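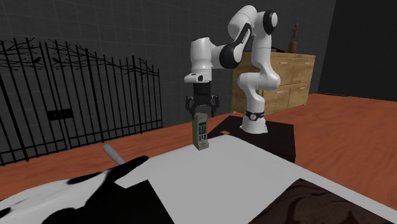
Shona Sutcliffe writes that the Drellar stage held its position overnight with the lab heating switched off, and that her old stage never managed that without a fresh calibration in the morning.

Drellar XY Nanopositioning Stage
Made by Holard

The Drellar is a two-axis piezo stage for scanning probe microscopes and other work where a sample has to be moved by very small steps and then kept still. It fits most upright and inverted microscope bodies with the adapter plates listed at the foot of this page.

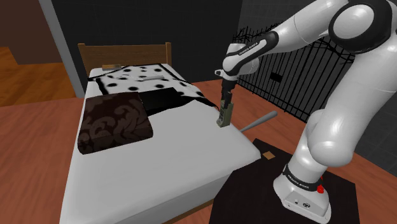
Drellar product page, revised 11 March 2020

Specifications
Travel, X and Y: 80 micrometers
Step size, closed loop: 4 nanometers
Maximum load: 97 grams
Height with sample plate: 14 millimeters
Position sensors: capacitive, one per axis

The stage body is machined from a single piece of metal, with flexures in place of bearings. There is nothing to grease. The sample plate comes off with two screws and can be ordered blank if you want to drill your own hole pattern.

Controller
The stage needs the Sarko controller, sold separately. Older Sarko units will drive the stage but only in open loop – contact us before ordering if yours was bought used. The controller connects over USB or Ethernet, and the command set is printed in the back of the manual.

In the box
Stage, blank sample plate, cable set, hex key, test sheet for your serial number.

Vacuum version
A vacuum version is planned for November. It will use the same mounting holes but different cables. Prices have not been set.

Adapter plates
Ezeani upright, Ezeani inverted, plain plate with metric holes, plain plate with inch holes. Other patterns are cut to order from your drawing.

Questions about fitting go to Derek Marsden. For repairs and recalibration, write to Rūta Luik and include the serial number from the underside of the stage.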